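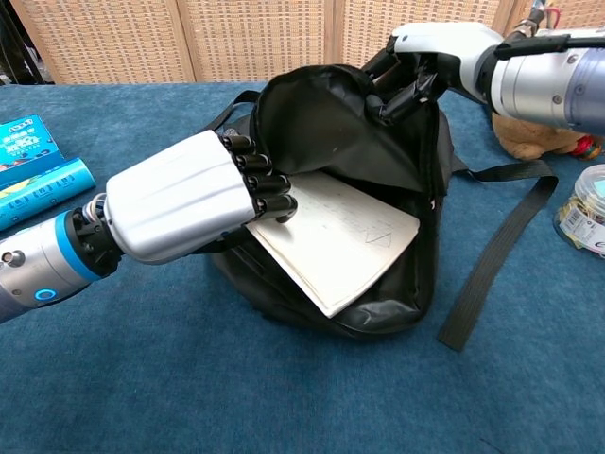 Brigitta Koller 看完上一版预算表,问我为什么手的钱比胳膊的钱还难批,又问备件那一栏是不是写重了。没写重,真的就是要两份。她还说,这份说明最好让没进过实验室的人也能看懂,那我就尽量说人话吧。

所以这个文件夹的 README 我重写了一遍。里面是“双臂整理书包”这批数据的说明,外加我们为了继续采下去打算买什么、先买什么、什么先不买。两件事放在一起写有点怪,可每次有人来要数据,聊着聊着都会问到设备,干脆放一块儿,省得我来回发消息。

数据里有什么

一共 970 段录像,任务都围着书包转:把包口撑开,把本子放进去,把本子拿出来,拉一拉带子,偶尔碰一下旁边的杂物。每段配一份双臂和手指的关节记录,还有一行中文任务说明。视角在胸口高度,跟人低头干活时看到的差不多。

其中 141 段我标成了“需复查”,大多是时间戳对不齐,少数是任务说明写得太含糊(“弄一下包”这种,是我半夜写的,我认)。训练时可以先跳过,想拿来做异常检测的倒是欢迎!

桌面是蓝色毛毡,软包放在上面不太打滑,可是毛毡自己会起皱。如果你的方法对背景纹理很敏感,先抽几十段看看再决定用不用。

文件怎么放

video 目录放录像,joint 目录放关节记录,文件名一一对应。task.csv 是任务说明,编码 UTF-8,用表格软件打开如果乱码,请换个导入方式,别直接另存,上次有人另存之后把逗号全弄坏了,我修了一晚上。check.csv 就是那份需复查的名单。budget 目录是采购表,下面会讲。

为什么老在说手

做软包这类任务,手指磨损比我原来想的快得多。硬盒子夹住就完了,书包不一样,一只手要揪着包盖的边不放,另一只手还得伸进去够本子,指尖一直在布料上蹭。我们记了 123 次指尖相关的维护,从擦拭、紧螺丝到整节更换都算在内。去年做预算时我只给手留了一点点“耗材”,结果春天就花光了,后半年全靠拆东墙补西墙,很丢人。

今年的想法是这样:

第一优先,手指备件,左右各一套。左右手的零件不通用,这就是 Brigitta 以为写重了的那两行。Ballavico 和 Candov 都给了报价,Ballavico 便宜一些,但要整套买;Candov 可以单节买,运费另算。我目前偏向 Candov,我们坏的总是那几节,整套买回来一半会躺在抽屉里。

第二优先,线缆和走线件。手臂外面的线跟着关节一起动,迟早要换。这笔钱不大,可是没有它整台机器就得停着,所以请不要在砍预算的时候第一个砍它(去年就是这么砍的,咳)。

第三优先,存储。一段录像看着不大,攒起来很吓人。现有的盘还能撑一阵,如果下一轮照计划再采 200 段,就得加盘。Purba 的机柜贵,我想先买两块普通盘顶着,等明年再说。

暂时不买的

第三条胳膊。对,真的有人提过!理由是“多一条可以扶着包”。我理解这个愿望,我自己收拾行李的时候也想要。可是多一条胳膊意味着控制、标定、安全范围全部重来,今年的人手做不完。

Solo 的移动底盘也先放一放。演示很漂亮,我看完当天就想下单,睡了一觉又冷静了。我们现在的任务全在桌面上完成,底盘买来大概率是停在墙边充电。

新的触觉指套我还在犹豫。样品借来装过,手感数据很有意思,但是和现在这批数据的格式对不上,混在一起训练会很麻烦。要上的话,应该单独开一个数据版本,连同标定的时间一起算进预算,不能只写一个指套的价格。

怎么看采购表

budget 目录里的表分三页。第一页是已经确定要买的,第二页是等报价的,第三页是愿望清单(底盘就在那儿,偶尔去看看它)。金额一律含税,运费单列。“交期”那一列请认真看,手指备件的交期比胳膊还长,十一月之前不下单,寒假那一轮采集就要往后拖。

还有一列叫“停机影响”,是我自己加的,填的是缺了这件东西机器要停几天。财务那边没有要求填,但我觉得讨论优先级时这一列比价格好用。如果你在别的组也做类似的计划,可以直接把这列抄走。

道具的钱也在表里,归在“杂项”。书包、本子、桌上的瓶瓶罐罐,单价都很低,容易漏报。本子最好多备几本,同一个型号的纸张厚度差别不小,换一批之后抓取的力度也要重新调。书包也一样,布料软硬和开口大小会影响整个任务的难度,换包请在 task.csv 里写明。

使用上的几句话

组内随便用,组外请先给我发邮件,说清楚拿去做什么就行,我一般都会同意。发文章的话写上数据版本号,别只写“书包数据”,后面还会有别的版本。录像里本子上有手写的字迹,请不要拿来做文字识别,分辨率和角度都不适合,标注里也没有这部分内容。

发现问题直接在 check.csv 末尾加一行,写文件名和原因。我每周四下午会看一遍,下午三点以后加的就归到下周了。采购表请不要直接改,想加东西的话先写到第三页,附上报价和交期,我来挪。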